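OK so I ran my first listening circle last night at the Rirndale library and I have thoughts. Short thread, probably.

Eighteen months of telling my friends I "do facilitation" and I still talked for the first ten minutes straight. Ten! The handout says two.

The setup: four chairs in the middle, everybody else around the outside. You only speak if you're in the middle. You can't answer the person before you until you've said back what you heard. Sounds easy, right? It's so hard.

Topic was the bus cuts. People came in ready to fight (one guy brought a folder) and the first two speakers just said their piece at the wall.

Then Jagadeesh Rao sat down and repeated what the folder guy had said, slowly, and asked "did I get it?" And folder guy said no! So he tried again. Took him four tries and the whole room went quiet.

I kept wanting to jump in and help. I wrote WAIT on my hand in pen and it's still there, hasn't washed off.
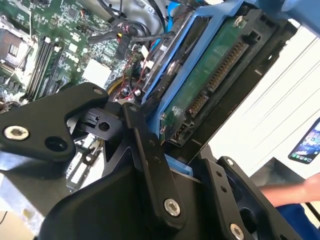 Anyway, the thing I'd change is the silence. I gave us a minute between speakers and I cut it short every single time because I got nervous. Next time somebody else holds the timer.

Did we agree about the buses? Nope. Two people swapped numbers at the door though, and they were on opposite sides of it.

Doing another one in November, same room. If you've run these, how do you handle the person who just won't leave the middle chair? Asking because it might be me.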